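2019-10-09
By a staff contributor

My daughter stopped eating anything round the summer she was four. Peas went first, then grapes, then the little crackers her grandmother kept in a tin. By July she was down to toast cut in strips, cheese cut in strips, and milk.

Her brother was six and thought this was the best thing that had ever happened in our house. He held up an orange at breakfast and she ran out of the room. I took the orange away from him and he held up a button.

I asked her why. She said round things could roll. I said yes, they could. She said they could roll when they were inside you, and then where would they go?

I did not have an answer ready. My husband said they would go to the stomach and stay there, and she asked if the stomach had a door. He said it sort of did. That was a mistake, and we lost eggs that night.
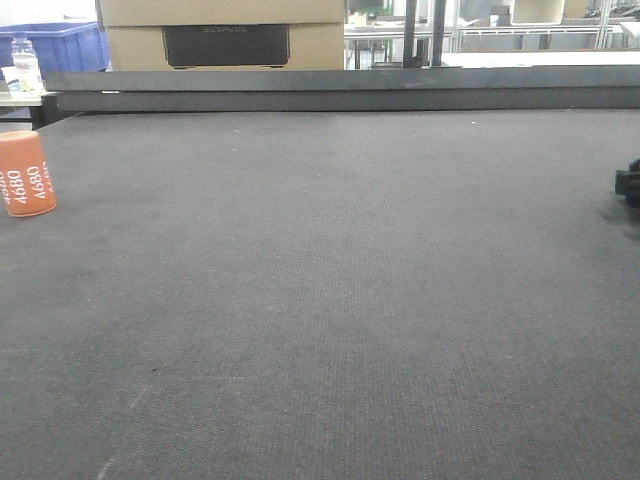
We drove to the lake at Pultby the next week, the way we did every year. It is 60 miles and the kids fight for most of them. Our old Prado had no air conditioning by then, so we kept the windows down and I couldn't hear who had started what. Somewhere past Vevberg it got quiet in back. I turned around and saw that her brother had given her a blueberry.

She had it in her palm. She was tipping her hand one way and then the other, and the berry went where she tipped it. He was watching it too.

"It stops," he told her. "When you stop, it stops."

She tried it. She did that for 16 miles. I know because I was reading the road signs to keep from saying anything. My husband looked at me once and I shook my head.

When we got to the cabin she still had the blueberry. It was soft and had turned her hand purple. She carried it in past the bags and put it on the windowsill in the kitchen, and told us not to touch it. At supper she ate her toast. Her brother had corn on the cob, and she looked at it for a long time and said it was round but only one way.

She asked for a piece. I cut it off the cob in a strip.

In the morning the blueberry was gone from the sill. I asked her brother if he had eaten it and he said no. I asked my husband and he said no. She was at the table in her swimsuit with her milk, and her teeth looked a little blue to me, but I was still half asleep and the coffee wasn't made.

"Did it roll?" I asked her.

"No," she said. "I was lying down flat."

Last updated 2 years ago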